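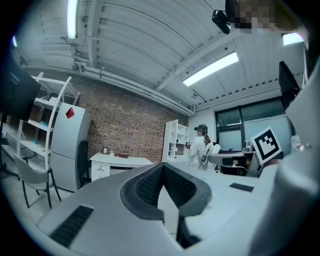 Indoor lab space, with pipes along the white ceiling.

Pludalley Evening Habits Project
Progress report to the Mulligan Fund
December 6, 2020

You asked whether people drink less in the evening once they have worked out why they drink. We don't know yet, and I would be wary of anyone who told you they did.

The Birnside group has met weekly since March. Members keep a diary of the hour after supper: what they felt, what they reached for, and who in the family they remember doing the same. We now hold 3,963 diary entries. Of these, 611 mention a parent. That looked striking when I first saw it, until I reread our own instructions, which ask people to think about their parents. I have taken that question off the diary sheet and will compare the two sets next time.

The discussions have been lively. Members plainly enjoy finding an explanation for themselves, and several said a weight had lifted. I noted it down, but the same people's diaries for the following week are hard to tell apart from the week before. One member traced her nightly glass to her father and then went on pouring it, with a better story to go with it. She said so herself and laughed.

What does seem to shift things is duller - moving the bottle to the garage, ringing a friend at eight, going up to bed early. I say "seem" on purpose. Those who tried these things were already the keener ones.

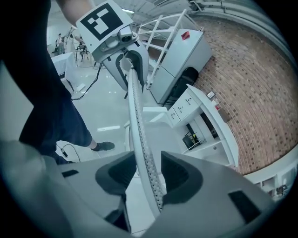
A long white strip held at both ends by grippers.

Spending

Of the 3,000 pounds awarded, most has gone on room hire and printing. The Zivero workbook was bought as agreed. I can't recommend buying it again. Its quiz sorts everyone into one of 2 types, and members who took it twice often changed type. The chapter on setting a bedtime is sound, though you could fit it on a postcard.

Next period

We will run the new diary sheet with the present group and start a second group that begins with the practical steps and leaves childhood until later. If the second group does no better, I will report that too. I'd ask that the phrase "life-changing" be left out of your newsletter item for now. Two members have used it, both in their first week.

The next set of diaries is due in before the March meeting.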